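La regla de Virkden

El embalse de Virkden tiene dos sistemas de medida de nivel. El primero es una regla limnimétrica de chapa esmaltada, atornillada en tramos de un metro al paramento de aguas arriba. El segundo es un transductor de presión Lornular, instalado en un tubo vertical junto a la torre de toma, que envía una lectura cada quince minutos a la oficina de Undell. Entre los dos hay un pasillo, una escalera y una puerta metálica que cierra mal.

Me enviaron en septiembre a explicar una diferencia. La regla y el transductor no coincidían desde la primavera. El desfase no era constante, lo cual descartaba en principio un error de cero, y tampoco crecía con el tiempo, lo cual descartaba la deriva. Unos días era de dos centímetros y otros de once. La orden de trabajo ocupaba media página y pedía determinar cuál de los dos instrumentos mentía. Usaba ese verbo. Lo sustituí por otro en mi copia.

El acceso se hace por una pista de servicio que sale de la carretera comarcal y sube hasta la coronación, a 900 metros de altitud. La casa de la presa está en el estribo izquierdo. Tiene una sala de cuadros, un dormitorio con dos literas, una cocina de gas y un armario donde se guardan los libros de lectura. Desde la automatización no vive nadie en ella, aunque el contrato con Hendricks, la empresa de mantenimiento, obliga a una visita semanal. En esa visita se lee la regla a simple vista y se anota el valor a mano.

Llegué a las cuatro de la tarde. Comprobé la tensión de la batería, 12,6 voltios, y la estanqueidad de la caja de conexiones. Extraje el transductor, limpié la membrana con agua y lo sumergí en la columna de calibración que llevaba en el vehículo. Repetí la prueba a cinco profundidades, subiendo y bajando. El error máximo fue de tres milímetros, dentro de lo que admite el fabricante. Volví a instalarlo, marqué el cable con cinta a la altura de la brida y esperé dos ciclos de transmisión.

El transductor estaba bien. Quedaba la regla.

Una regla esmaltada no tiene muchas formas de fallar. Puede soltarse un tramo, puede borrarse una cifra, puede haberse montado con el origen equivocado. La nivelé desde el clavo de referencia de la coronación, con el nivel óptico y una mira de invar, y cerré el itinerario con un error de un milímetro. Todos los tramos estaban en su sitio. El esmalte conservaba las cifras. A las siete y diez leí la regla, consulté el transductor y obtuve el mismo valor en los dos, con una diferencia inferior al ancho de una raya.

Escribí la lectura en el libro y me senté en la cocina a calentar una lata.
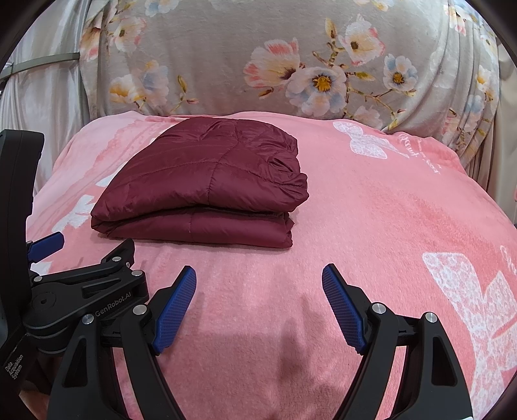 Los libros de lectura son cuadernos apaisados de tapa dura. El armario contenía los de los últimos 17 años, ordenados por fecha con alguna excepción. Las columnas son siempre las mismas: día, hora, nivel, tiempo, observaciones. La de observaciones suele estar vacía. Cuando no lo está, dice «viento» o «hielo en la orilla» o «se cambia bombilla».

Abrí el del año en curso y copié en una hoja todas las lecturas manuales desde marzo. Al lado puse la lectura del transductor a la misma hora. Al lado de esta, la diferencia. Hasta ahí la tabla reproducía lo que ya sabía la oficina. Añadí entonces una cuarta columna con la velocidad del viento, que el anemómetro de la torre registra y que, según me constaba, no se consulta nunca. Esperaba encontrar una correlación. El oleaje dificulta la lectura visual y un operario con prisa tiende a leer la cresta.

No había correlación. Los días de calma daban diferencias grandes y los de viento, pequeñas, o al revés, sin orden alguno.

Probé con la temperatura. Probé con el caudal de salida, por si la proximidad de la toma deprimía la lámina en el tubo. Probé con la hora. A las once de la noche tenía nueve columnas y la hoja se me había quedado estrecha, de modo que pegué otra al margen.

La columna que sirvió fue la última que se me ocurrió. Tomé la lectura manual de cada visita y busqué en la serie del transductor en qué momento había tenido el embalse exactamente ese nivel. El procedimiento es lento si se hace a mano. En verano el embalse baja de manera casi uniforme, y a cada cota le corresponde un solo instante o un intervalo muy corto. Para la visita del 4 de junio, el nivel anotado correspondía al 5 de junio por la tarde. Para la del 11, al 13 por la mañana. Para la del 9 de julio, al día 14.

Todas las lecturas eran correctas. Eran correctas para más tarde.

Revisé el signo de la resta tres veces. Un adelanto habría tenido explicación sencilla con el signo contrario: alguien que lee un lunes y anota un jueves, alguien que copia de memoria. Una lectura atrasada es una falta disciplinaria leve y tiene su casilla en el formulario. Para la otra no encontré casilla.

Cabía la extrapolación. Un empleado de Hendricks que no quisiera subir podía calcular el nivel desde su casa a partir de la tendencia y equivocarse por exceso. Lo consideré durante un rato, y lo habría dado por bueno de no ser por la semana del 20 de agosto. Esa semana hubo una tormenta en la cabecera, la única del verano, que hizo subir el embalse 89 centímetros en una noche. El libro recogía la subida en la visita del jueves. La tormenta fue el sábado. En observaciones ponía «agua turbia, ramas».

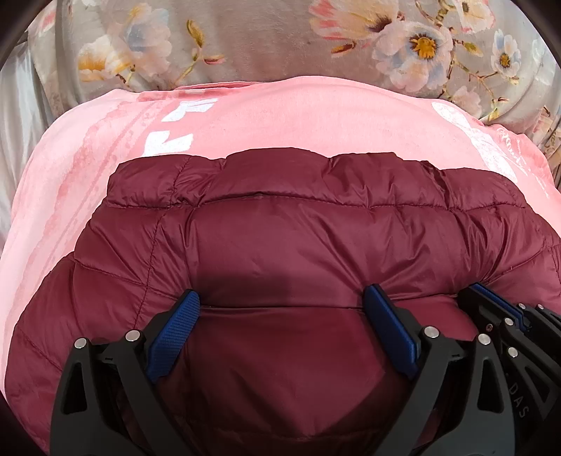
A la mañana siguiente repetí la nivelación, en sentido inverso y desde un clavo distinto. El cierre fue de dos milímetros. Leí la regla cada media hora entre las ocho y las doce, con prismáticos desde la pasarela y después desde la escalera, a un metro del agua. Las nueve lecturas coincidieron con el transductor. La regla, conmigo delante, daba el nivel del momento.

Llamé a Hendricks desde el teléfono de la sala de cuadros. La persona que atendió me confirmó que las visitas las hacía siempre el mismo operario, que tenía el parte de kilometraje de cada una y que el vehículo llevaba localizador. Me leyó las horas de entrada y salida. Coincidían con las del libro. Pregunté si podía hablar con el operario y me dijo que se había jubilado a finales de agosto y que la plaza estaba sin cubrir. Pregunté quién había hecho las visitas de septiembre. Consultó algo y respondió que constaban hechas.

Volví al armario. El cuaderno en curso tenía, en efecto, las dos visitas de septiembre, con la misma letra. Mi lectura de la víspera estaba justo debajo, a las siete y diez. Hasta entonces no había pasado la hoja, porque no había motivo para hacerlo.

En la siguiente había cuatro líneas escritas. Las fechas eran las de los cuatro jueves posteriores. Los niveles descendían con regularidad, cuatro o cinco centímetros por semana, valores razonables para un otoño seco. En la cuarta línea, el nivel estaba por debajo del umbral de la toma, y en observaciones decía «se cierra compuerta, se deja aviso».

Conviene dejar constancia de lo que hice y del orden en que lo hice. Fotocopié la hoja en la máquina de la sala de cuadros. Numeré la copia. Anoté el contador de la fotocopiadora, 1.958, para que pudiera comprobarse que no se habían hecho otras. Medí con el calibre la profundidad del trazo en el papel y la comparé con la de las líneas anteriores, sin hallar diferencia apreciable. Guardé el cuaderno en el armario y cerré con llave.

El informe que entregué a Undell tiene seis páginas. En él se concluye que el transductor cumple especificaciones, que la regla está correctamente nivelada y que la discrepancia procede de la asignación de fecha a las lecturas manuales. La frase es exacta. Recomendé suprimir la visita semanal, retirar los cuadernos y comparar los dos instrumentos una vez al año con personal propio. Aprobaron las dos primeras medidas. La tercera quedó pendiente de presupuesto.

Adjunté la fotocopia como anexo tres. En la revisión me devolvieron el documento con una nota en la que se pedía eliminar ese anexo, por tratarse de una hoja en blanco. La miré. Tenía impresas las columnas, el número de copia escrito por mí en la esquina superior y nada más.

Eliminé el anexo y corregí el índice.

El primer jueves pedí a la oficina el nivel de las diez de la mañana. El segundo también. No dije para qué los quería y no hubo preguntas, ya que es un dato de uso interno que se facilita a cualquier técnico. Los cuatro valores los había apuntado en la orden de trabajo, al dorso, con lápiz, antes de usar la fotocopiadora. El primero coincidió al centímetro. El segundo coincidió al centímetro.

Falta el tercero, que es mañana. He solicitado un vehículo para el cuarto, y en la casilla de motivo he puesto revisión de la compuerta.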